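Linen and Laundry Workers' Forum
Board: On the Job
Thread: Towel arm on the folding bench – what has it changed for you lot?

halyna_f
Evening all. Some of you know me from the thread about knees and concrete floors, and I promised then I would come back once we'd lived with the new arrangement for a bit. We do towels and bedding for hotels and two swimming clubs, out of the Flombridge unit, and since the start of October one end of the long bench has had an arm on it. It picks towels up by a corner and lays them out so one of us can fold. Before that there were four of us on the bench all shift, and now there are three and somebody floats. The floater does sorting, repairs and the phone, and it was agreed (in writing, I made sure) that the floating job rotates every day.

I'm not after a fight about whether it should be here. It's here. I would like to know how other places have shared the work out, because ours has gone better than I feared in some ways and worse in others, and I can't tell how much of that is the machine and how much is just us.

Finding a corner is the part that did our wrists in, so that's the part I watch with most interest.

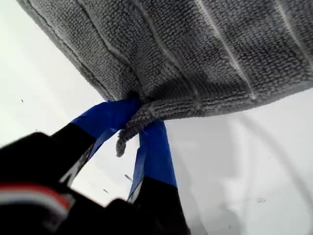 Grey towel held in the blue-taped fingers, corner hanging down.

We do 700 pieces on a quiet shift, mostly bath sheets, with the small grey ones coming in from the swimming clubs. I'd love to hear from anyone at Macedo or Berkier, as I know you both had yours before we did.
Halyna Fedoruk, Flombridge

lurdes_b
Hello Halyna, lovely to see you back, and how are the knees? I'm at Macedo, and we've had ours for two winters now, so perhaps I can save you some bother.

The biggest change for us was the talking. I know that sounds daft. When there were four of us elbow to elbow we talked all day, about everything, and the work went by. Once the arm came, the bench got stretched out to make room for it, and suddenly I was shouting to my friend over a trolley. People were grumpy for weeks and blamed the arm, when what they missed was each other. In the end we turned the second bench sideways so that two of us face each other, and it was the best thing we did – it cost nothing and took one Sunday morning with the brakes off. I'd ask for that before you ask for anything else.

My wrists are better, by the way. I was sceptical and I'm happy to say it. I still do the fitted sheets by hand, and those are beasts, but I don't wake up at night with my fingers gone numb any more.

Skundenby_Night
I'll be the sour one, then, somebody has to. I'm on nights at Skundenby and our floater job did not rotate. It was going to, everyone said so, and then it went to the same two people because they were "good on the phone", and the rest of us stood next to the arm from ten till six. Standing next to it is not a rest. You can't get into your own rhythm. You fold at its speed, and when it takes a second go at a corner you're stood there with your hands out like you're waiting for a baby.

I don't hate the thing. I'd only say to anyone reading: get the rotation on the wall with names on it, and don't accept "we'll see how it goes".

halyna_f
Thank you both, that is just the sort of thing I meant. Knees are so-so, Lurdes, thank you for asking. I'm going to pinch the sideways bench idea and take it in tomorrow.

Skundenby, I hear you on the rhythm. I used to fold in a sort of swing, hips and all, and I've lost that. Beatriz on our shift says she finds it restful having the next towel handed to her and I believe her, so perhaps it's partly a matter of temperament. I've started taking the far end, where I can build up a small pile first and then go at it my own way.

IvoneS
Ivone Seixas here, I look after the bench at Berkier, and I've been on both sides of this (eleven years folding, then supervisor), so please be gentle with me.

I don't agree that you have to fold at its speed, Skundenby. That is a choice somebody has made about your bench. We put a plain table between the arm and the people, big enough for 80 towels, and the arm fills it and the people empty it, and neither has to wait for the other. My lot would have walked out otherwise, and quite right too.

What I will grant you is that the work left over is the harder work. The arm has the easy corners, and the people get the stained, the torn, the tangled and the fitted sheets. A full shift of awkward ones is more tiring than a mixed one, even if the number on the sheet is smaller. Ours used to be asked for 300 each by hand, and I got that brought down to 209 when the arm came in. It took me three meetings and a good deal of tea, but please do ask, all of you. A target that was set for mixed work shouldn't be left standing when the mix has changed.

Skundenby_Night
Fair enough about the table. We've no floor space for one, there's a pillar. But I take the point that it's the layout and the people who drew it, and I'll own up that I've been cross with the wrong party.

I'd never thought about the target. Ours hasn't moved at all. I'm going to bring it up.

minttu_s
Can I ask a practical one in the middle of all this? I'm new, only started in the spring, and I've never worked a bench without an arm, so I can't compare. What I've been given is the job of keeping the white surface tidy, and I'm not sure how fussy to be. Fluff and little dark bits turn up on it all the time. Do you wipe it between every load or only at breaks? I've been told both, by two people who don't get on.

lurdes_b
Welcome, Minttu! Every load if it's for hotels, I'd say, and at breaks for anything else. White shows everything, which is a nuisance and also the reason for having it. I keep a lint roller in my apron pocket and give it a quick going over while the trolley is being changed. Look at the fingertips as well while you're there.

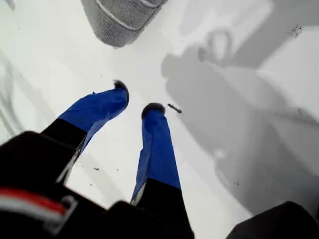 Re: wiping down, and who gets to stop it

IvoneS
I agree with Lurdes about every load, and I'd add one thing for Minttu. Make sure you've been shown how to pause the arm, and that you've been told in plain words that you're allowed to. At our place the new starters were leaning in round it at first, being polite, not wanting to hold anybody up. Now anyone on the bench can stop it for any reason and no one has to explain themselves. I'd much sooner lose a minute than have someone reaching in under it with a cloth.

minttu_s
Thank you, that's really kind of you both. I have been shown, but I've been waiting for the trolley change because I thought people would sigh at me. I'll stop doing that.

Skundenby_Night
Let them sigh. I'd be glad of the breather, myself.

halyna_f
Minttu, if you were on our bench I'd bring you a biscuit every time you stopped it. Quick report from me: I asked about turning the bench, and the answer was yes, as long as the fire door stays clear, so Beatriz Meireles and I have been out there with a tape measure on our break. It'll go if we move the hanging rail. Ivone, could you tell me how high your in-between table is? Ours would have to be shared with the repairs and I don't want us all stooping.

IvoneS
Same height as the bench, Halyna, and I'd put the repairs somewhere else if you possibly can, they spread. I'll measure it properly in the morning and post it here.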